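主题:Re: [井位监测] 气压补偿以后残差仍有日周期,能不能直接平滑掉

列表各位:

先回来信里的几处,再把我这边处理同类数据的顺序写一遍。原信全文附在最后,正文里只引需要对照的句子。

> 补偿后的水位还有一条很规则的日波动,幅度两三厘米,我打算用 Urbańczyk 滤波做一次二十四小时平滑再入库。

不建议。平滑可以留到出图的时候做,入库的序列应当保留原始采样。Urbańczyk 滤波的窗口是对称的,抽水开始前的几个小时会被拉低,以后有人拿这份数据做抽水试验反演,看到的水位下降会早于水泵启动时刻。库里如果没有原始值,这个错误无法恢复。

另外,日波动的来源还没有弄清楚。同样的波形可能来自四种原因:气压计受日照升温、两台记录仪的时间基准不同、承压含水层本身对气压的响应、附近有定时抽水的用户。前两种属于测量问题,后两种是真实信号。用同一个滤波器一并去掉,等于放弃区分。

一、时间基准

Stondlow 记录仪内部只存本地时间,不带时区字段。导出文件第二行有一个时区标记,但它取自导出时所用电脑的设置,跟记录仪布设时的设置没有关系。换一台电脑导出,标记就可能变,时间戳本身不变。Ravodard 导入时会相信这个标记并据此换算。

因此水位和气压两个文件如果由不同的人、在不同的电脑上导出,相互错开整小时是很常见的。错开以后,气压的半日波会漏进补偿结果,形状规则,幅度随错开的时间增大。检查方法是把两个序列分别求一阶差分,做互相关,看峰值落在哪个滞后上。峰值落在零附近,可以排除这一项;落在整小时上,先查导出设置,不要去动数据。

求差分之前不要先补偿,用原始的绝对压力。补偿以后共有的气压成分已经被减掉大半,互相关的峰会变得很宽,读不准。

来信中提到水位记录仪的时钟比标准时间慢了 120 秒。对气压补偿来说这个量可以忽略,正常天气下两分钟之内的气压变化小于传感器分辨率。但对抽水试验的早期数据不能忽略,半对数图上前几个点会整体移位。建议在元数据里记下钟差和核对时刻,暂时不修正时间戳,等确认漂移是线性的再统一处理。一次核对得不出漂移率,至少要两次。
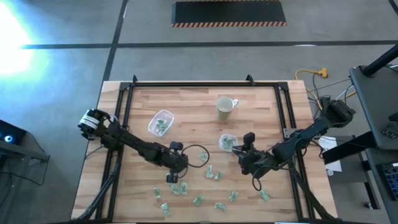 时钟校准还有一个顺序问题。Stondlow 的配套软件在连接时会弹出同步时钟的选项,默认是勾选的。如果先同步再导出,钟差就丢了,只能从文件的起始时刻去推。正确的次序是:连接,取消同步,记下仪器时间与标准时间,导出,核对文件完整,然后再同步。列表里以前有人写过一份检查单,次序和这里相同,只是没有写明默认勾选这一点。

二、缓存覆盖

> 每两周取一次数据,大部分时段都很好,但是每次取数之间总有一小段特别平直。

这一段平直应当先查,它比日波动要紧。

旧固件的 Stondlow 在循环记录模式下只保留 1152 条。十五分钟一条,一天九十六条,正好存满十二天。两周取一次,最早的两天已经被覆盖,文件里根本没有。Ravodard 导入时默认对短缺口做线性插值,缺口上限设得比较宽,两天刚好落在允许范围之内,于是图上出现一条直线。

插值得到的点在 Ravodard 里是有质量标记的,标记存在单独一列,但默认的导出模板不带这一列。在导出设置里把质量列打开,重新导一遍,就能看出哪些点是插出来的。已经入库的部分,请按这个标记回头置空,不要保留插值。

如果没有保留当时的工程文件,也可以从数值上判断:连续若干条记录的二阶差分严格为零,实测序列里不会出现这种情况,传感器的末位噪声总是在的。写一个很短的脚本就能筛出来。阈值不要设成零,设成末位的一半,否则会漏掉经过四舍五入的插值点。

处理办法有三种:缩短取数间隔,把采样间隔改成二十分钟以上,或者升级固件换成线性记录模式。我们在 Nesmont 用的是第三种。线性模式存满以后停止记录,不会覆盖旧数据,缺口出现在末尾,比较容易发现。缺点是忘记取数就会丢掉最近的数据,看各自的需要。

三、参考水位与台阶

> 五月那次取数之后水位整体高了 78 毫米,前后两段都很稳定,我理解是补给造成的。

补给造成的上升不会在一个采样间隔内完成,除非井口进了地表水。前后两段都稳定,中间只有一个台阶,时间又与取数重合,首先应当怀疑悬挂深度发生了变化。

来信说井深较大,吊索长 36 米。这个长度的吊索在重新放入时,挂点位置、绳结、在井口的绕法,都足以产生几厘米的差别。常见的一种情况是钢丝绳在井盖挂钩上多绕了一圈。还有一种情况是新换的吊索在最初几周受力伸长,这会表现为缓慢变化,不是台阶,可以据此区分。

传感器位置变高,水柱变短,读数变小;位置变低则读数变大。来信里的读数变大,方向对应传感器放低了。如果取数记录里有取出前和放回后的手工测深,两次相减就能得到真实水位的变化,剩下的归于悬挂深度。没有手工测深的话,台阶只能标注,不能修正。

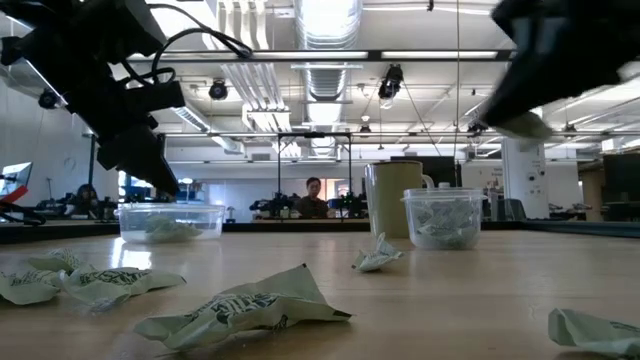
手工测深本身也有误差。电测水位计的尺带在深井里有伸长,不同的人读蜂鸣起始点的习惯不一样,差几毫米到一厘米都属正常。所以不要用单次手工值去逐段校准,那样会把读尺误差变成序列里的小台阶。我的做法是把整个布设期内所有手工值与补偿后水位的差值列出来,取中位数作为参考偏移。差值随时间有趋势的,再考虑传感器零点漂移。

测点的基准也要写清楚。井管口、保护套管口、井台面是三个不同的高程,历史记录里混用的情况很多。建议在井管口北侧刻一道标记,所有读数从刻痕量起,元数据里写“井管口刻痕”,不要只写“井口”。

四、气压计的位置

来信说气压记录仪挂在泵房外墙上,朝南。日照会使壳体温度在午后明显升高,Stondlow 的气压型有温度补偿,但补偿的前提是传感元件与测温元件处于同一温度。升温很快的时候两者不一致,会出现一个正的假信号,减掉以后水位就偏低,日落以后恢复。波形特征是白天单峰,阴天变小。

检验很简单:把残差按晴天和阴天分开,各自按钟点求平均。晴天有而阴天没有,就是日照。也可以看气压记录仪自带的温度通道,与残差求相关。

处理办法是把气压计移到井管内,悬在最高水位以上,井盖留通气孔。井管内温度变化小,很适合放气压计。需要注意两点:一是水位上涨时不能淹到,淹过的时段要整段剔除;二是井盖如果密封过严,井管内的气压会滞后于大气压,对补偿反而有害。承压自流的井不能这样放。

至于气压计与水位计之间的高差,每米对应一两毫米水柱,且基本是常数,会被参考偏移吸收掉,不必单独改正。两地水平距离较远时,常数假设不再成立,尤其在锋面过境时。Nesmont 那边最远的一口井离气压计约 120 公里,天气平稳时看不出问题,冷锋经过时残差会出现一个几小时宽的尖峰。后来在那口井旁边单独放了一台。

五、气压效率

前四项都排除以后,剩下的才轮到含水层自身的响应。

承压井的水位会随气压反向变化,比例系数就是气压效率,取值在零到一之间。绝对压力减去大气压力,得到的是井内水柱高度,这一步在物理上没有错误,水位确实在随气压波动。如果要看的是含水层的压力水头,则还需要再用气压效率改正一次。两种量用途不同,入库时应当分成两个字段,不要用后者覆盖前者。

估算气压效率可以用最简单的差分回归:取没有降雨和抽水的时段,对水位和气压各求差分,回归斜率取负号即是。井筒储水效应明显的时候,响应有滞后,单一系数不够,要用带多个滞后项的回归,再把各滞后系数累加,得到气压响应函数。累加曲线的形状还可以用来判断承压程度:很快到达一个平台并保持不变的,属于典型承压;随时间逐渐上升的,多半与井筒储水有关;先高后低的,说明上覆层有渗漏。

做这项回归时,固体潮也要一起放进去,至少包括半日和全日的主要分潮。全日气压波与固体潮的 S1 和 K1 频率很接近,记录短的时候分不开。来信里的序列长度还不够,暂时只能给出一个粗略的系数。

Ravodard 的“自动气压改正”菜单默认假定效率等于一,会把全部与气压相关的成分都减掉,请不要用。这个菜单在界面上与“大气压补偿”相邻,两者很容易点错,运行日志里也只写“改正完成”四个字,事后无法分辨。能用命令行的话,尽量走命令行,参数会留在脚本里。

六、对来信的具体建议

按次序做:打开质量列,清除插值段;用原始压力做互相关,确认时间基准;按晴天阴天分组看残差;核对五月取数时的手工测深;最后再估算气压效率。每一步都另存文件,不要在上一步的结果上覆盖。做完第三步以后如果愿意把分组平均曲线贴到列表上,我可以再看。

台阶之后的那一段先加标注“悬挂深度待核”,暂不参与年统计。

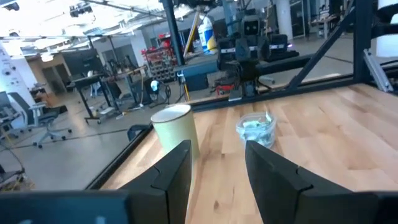

隋立衡

又及:写完之后重新看了来信所附的文件头,补充两处。

文件头里的密度值填的是一千整。淡水在地下水温下的密度略低于或接近这个数,对浅井影响很小,水柱很高的时候误差会累积到毫米以上。井水矿化度偏高的地区应当实测电导率后换算。重力加速度一项用的是标准值,按当地纬度改正以后差别在千分之一以内,但这是比例误差,水位变幅大的井应当改。两项都在 Ravodard 的站点属性里设置,改后需要重新执行补偿,旧结果不会自动更新。

还有一处是量程。文件头写的量程比吊索入水深度大得多,量程大则分辨率和准确度都相应变差,说明书给出的准确度是满量程的百分比。如果以后换传感器,按最大水柱高度再留三成余量选量程即可,没有必要选最大的。现有这台可以继续用,只是末位数字不要当真。

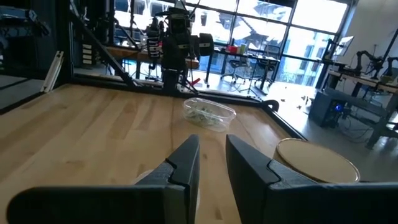
原始邮件

> 主题:[井位监测] 气压补偿以后残差仍有日周期,能不能直接平滑掉
>
> 各位好:
>
> 我这边接手了一口深井的长期观测,前任留下的资料不全,有几个问题请教。
>
> 仪器是 Stondlow 绝压型,旧固件,循环记录,十五分钟一条。另有一台同型号的气压记录仪挂在泵房外墙上,朝南,离井口很近。吊索长 36 米,不锈钢丝绳,挂在井盖内侧的钩子上。软件用的是 Ravodard,导入和补偿都用默认设置。水位文件是在办公室的台式机上导出的,气压文件是在现场的笔记本上导出的。
>
> 补偿后的水位还有一条很规则的日波动,幅度两三厘米,我打算用 Urbańczyk 滤波做一次二十四小时平滑再入库。这样做有没有问题?窗口取多长合适?
>
> 每两周取一次数据,大部分时段都很好,但是每次取数之间总有一小段特别平直。我原来以为是夜间没有抽水,后来发现白天也是平的。
>
> 五月那次取数之后水位整体高了 78 毫米,前后两段都很稳定,我理解是补给造成的。那几天下过雨,但是雨量不大。
>
> 最近一次核对时钟,水位记录仪慢了 120 秒,气压记录仪没有核对。不知道要不要把时间戳整体往后推。
>
> 另外,手工测深有的记在本子上,有的记在表格里,量测点写的都是“井口”。
>
> 文件头附后,谢谢。

相关主题
循环记录与线性记录的取舍
Ravodard 导出模板增加质量列的方法
井管内放置气压计的通气孔尺寸
Nesmont 观测网元数据字段说明(第三稿)
电测水位计尺带伸长的检定

回复 36 分享 2
搜索本列表存档 输入关键词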